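3.2 Construction des scènes simulées

Les scènes ont été préparées par les étudiants de deuxième année dans le cadre du projet Stekier, un module de robotique réparti sur deux semestres. Le cahier des charges demandait une tâche de rangement sur table : saisir un objet désigné par une consigne écrite et le déposer dans un contenant, ou l'en retirer. Chaque binôme devait fournir la scène, la consigne et le critère de réussite, puis faire relire l'ensemble par un autre binôme avant l'exécution.

Toutes les scènes reposent sur le même plan de travail blanc et uni. Ce choix simplifie la segmentation, mais il supprime aussi les repères de texture dont disposerait un robot réel, point sur lequel nous revenons en section 5. Les objets proviennent de la bibliothèque Clallomex, à laquelle les étudiants pouvaient ajouter leurs propres modèles. Au total, 79 scènes ont été remises et 9 ont été écartées à la relecture, le plus souvent pour des objets qui s'interpénétraient au chargement ou pour une consigne ambiguë.

La figure 2 montre une vue de dessus rendue par le simulateur pour une scène de la catégorie « contenant partiellement visible ». Le panier sort du champ à gauche et en bas, et la pomme se trouve déjà à l'intérieur. La brique de jus, debout à l'écart, est tronquée en haut. La politique de commande doit donc estimer la position du bord du panier à partir d'un contour incomplet.

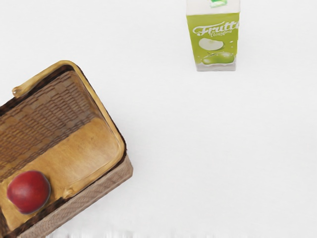

Figure 2. Vue de dessus d'une scène simulée : panier tressé contenant une pomme rouge, brique de jus debout sur le plan blanc.

3.3 Consignes et critères de réussite

Les consignes sont rédigées en français, à l'impératif, et ne mentionnent qu'une seule action. Pour la scène de la figure 2, la consigne retenue est « Mets la brique de jus dans le panier ». Une première version, « Range le jus avec le fruit », a été abandonnée : l'étiquette de la brique porte elle aussi des pommes, et les relecteurs ne s'accordaient pas sur l'objet désigné par le mot « fruit ».

Un essai est compté comme réussi si le centre de masse de l'objet déplacé se trouve à l'intérieur du volume du contenant et si l'objet reste immobile pendant 2 secondes après l'ouverture de la pince. La position finale des autres objets n'entre pas dans le calcul, mais elle est enregistrée. Une brique déposée couchée est acceptée.

Chaque scène retenue a été exécutée 40 fois, avec un tirage aléatoire de la position initiale des objets mobiles. La position du contenant reste fixe au cours d'une même série. Les étudiants avaient accès aux journaux de simulation, mais ils ne pouvaient plus modifier leur scène une fois la série lancée. Les corrections demandées après coup ont été consignées dans le dépôt du module et reportées à la session de juillet.

3.4 Encadrement

Les séances se sont tenues dans la salle informatique de l'école Tilemham. Le module d'évaluation Birkett, écrit par la promotion précédente, a été fourni sans modification. Les binômes l'ont utilisé en ligne de commande et ont joint les fichiers de sortie à leur rapport.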